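Section 5. Connecting and Setting Up a Desk Telephone

This section covers corded analog telephones connected to the Wavgate voice adapter. It applies to installations where the adapter feeds the existing wall jacks of the building. For cordless handsets, see Section 6. For fax lines, see Appendix B.

5.1 Before you start

Check that the following are at hand:

Telephone base and handset
Coiled handset cord
Line cord, flat or round, with a modular plug at each end
The line sheet supplied with the adapter, showing the extension number and the four-digit setup code for each port

The adapter must be powered and registered before any telephone is connected. The LINE light on the front of the adapter is steady green when registration is complete. If it blinks, wait five minutes and check again. If it is still blinking, go to 5.7.

CAUTION: Do not connect the adapter to wall wiring that is still fed by an outside telephone company line. The voltage on a live outside line can destroy the adapter ports. Disconnect the outside line at the network interface box first.

CAUTION: Do not work on telephone wiring during an electrical storm.

5.2 Choosing a location

The telephone should stand on a flat, stable surface within reach of a wall jack. The standard line cord is long enough for most rooms. Extension cords may be used, but a single longer cord is preferred, as each added coupler is a possible source of noise.

Keep the telephone away from radiators, humidifiers and direct sunlight. Do not place it on top of a wireless access point or a power supply. Some models pick up a low buzz from either one.

Run the line cord along the wall. A cord that crosses a walkway must be covered with a floor channel. Do not staple through the cord, and do not run it under a carpet.

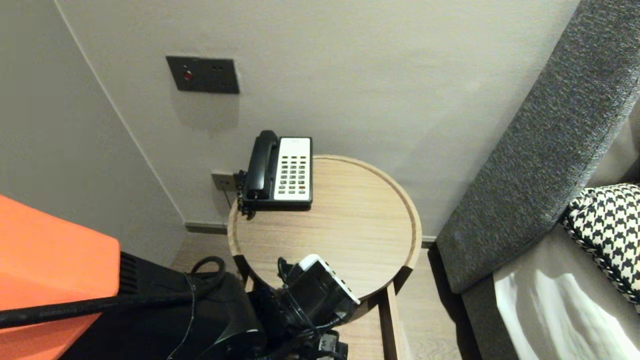
Leave enough slack in the line cord for the base to be turned over without unplugging it. The reset switch and the ringer control are on the underside of many models, and a tight cord puts strain on the plug each time the base is lifted.

5.3 Connecting the telephone

1. Plug one end of the coiled cord into the handset. Press until the clip clicks.
2. Plug the other end of the coiled cord into the handset socket on the base. This socket is slightly narrower than the line socket. Do not force a line plug into it.
3. Plug the line cord into the socket marked LINE on the base.
4. Plug the free end of the line cord into the wall jack.
5. Place the handset in the cradle and wait ten seconds.
6. Lift the handset and listen for dial tone.

Note: Some telephones have a second socket marked DATA or AUX. It is a pass-through for a modem or answering machine and is not used here.

If there is no dial tone, confirm that the wall jack is wired to an active adapter port. The port numbers are listed on the line sheet. In older buildings one jack plate may carry two lines, and the second line may not be in use.

5.4 Assigning the extension

Each adapter port is shipped without an extension. The port must be assigned once, from a telephone connected to it.

1. Lift the handset and wait for dial tone.
2. Dial star, 3, 5. The tone changes to a series of short beeps.
3. Enter the setup code from the line sheet.
4. Enter the extension number, followed by the pound key.
5. Wait for the long confirmation tone, then hang up.

Three short low tones mean that the code was rejected. Hang up, wait until the LINE light is steady, and start again at step 1. After three rejected attempts the port locks for one hour. The lock cannot be cleared by cycling the power.

Note: The extension is stored in the adapter. A telephone may be replaced with another analog model at any time without repeating this procedure.

5.5 Ringer and handset volume

Set the ringer switch to LOW or HIGH as needed. The OFF position silences the bell only; calls still arrive and are still sent to voicemail after five rings.

Handset volume is set during a call. On models with no volume control, the level can be raised at the adapter under Ports > Gain. Raise it one step at a time – too high a setting causes echo for the other party.

5.6 Testing

1. From the new telephone, call a known working extension. Confirm that both parties can hear clearly.
2. Have the other party call back. Confirm that the telephone rings and that ringing stops when the handset is lifted.
3. Place one outside call.
4. During a call, press several keys and confirm that each sounds a tone. If no tones are heard, set the dialing mode switch to TONE.

Record the result on the line sheet and keep the sheet with the adapter.

Emergency calls: The adapter does not work during a power failure unless it is connected to a battery backup unit. The Tokarz backup unit described in Section 8 is suitable. Do not place test calls to emergency services without first arranging them with the local dispatch center.

5.7 Troubleshooting

No dial tone, LINE light steady. Try the telephone directly at the adapter port. If it works there, the fault is in the wall wiring or the jack. If it does not, replace the line cord and try again.

LINE light blinking. The adapter is not registered. Check the network cable, then check that the account name matches the line sheet exactly, including capital letters.

Crackling when the handset is moved. Replace the coiled cord.

Telephone does not ring but can place calls. Check the ringer switch. Then check the number of telephones on the port. No more than three may share one port.

Callers hear echo. Lower the port gain by one step.

Extension lost after an update. Adapters on release 1,735 may drop port assignments when updated. Repeat 5.4 for each port.

Corrections to this section go to Cristóbal Olivares, technical documentation. Last revised 2nd February.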